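Mercredi 22 janvier 2020

Migration du site terminée à 23 h 40, avec deux heures de retard sur le plan. L'ancien gestionnaire de contenu reste accessible en lecture seule jusqu'à la fin du mois. Sur 1 862 articles exportés, 930 n'ont pas de chapeau renseigné, le champ n'étant pas obligatoire avant la refonte. Je ne les reprendrai pas à la main. Le script prendra la première phrase du corps, avec une coupe au dernier espace avant la limite.

Réunion du matin consacrée à la grille vidéo. Tadness passe d'un rythme bimensuel à un rythme hebdomadaire, format court, diffusion le jeudi. Claduvcombe conserve le long format, mais perd sa version audio séparée : l'écoute plafonne à environ 1 000 lectures par épisode et le montage occupe une journée entière. J'ai demandé que le flux audio soit maintenu vide au lieu d'être supprimé, pour ne pas casser les abonnements existants. Accord de principe, rien d'écrit.

Essais de gabarit l'après-midi. La page article accepte désormais une illustration pleine largeur entre deux paragraphes, avec légende en corps 13. Le rendu est correct sur ordinateur. Sur téléphone, la légende se détache de l'image quand le titre suivant tient sur trois lignes - défaut de marge, déjà noté en décembre.

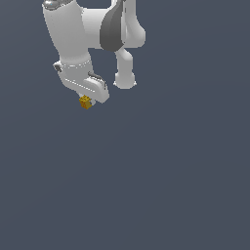
Bras robotisé blanc sur fond gris-bleu, image de synthèse.

Numéro papier de Gretgate : bouclage avancé à vendredi, l'imprimeur ayant déplacé son créneau. Le tirage descend à 2 000 exemplaires. Il manque encore la page des programmes et le texte du dossier sur les plateformes, attendu à 9 000 signes et livré à 14 000. J'ai coupé l'historique et gardé la partie sur les droits de diffusion, la seule à contenir des informations nouvelles.

Eide : toujours pas de réponse sur la mesure d'audience. Leur compteur et le nôtre divergent depuis le changement de bandeau de consentement. Je soupçonne un double déclenchement sur les pages à lecteur intégré, à vérifier dans les journaux du serveur avant de les relancer.

À faire demain : redirections des anciennes rubriques, purge du cache d'images, marge de la légende. Demander aussi qui valide les titres des vidéos courtes, deux versions différentes circulent dans le dossier partagé.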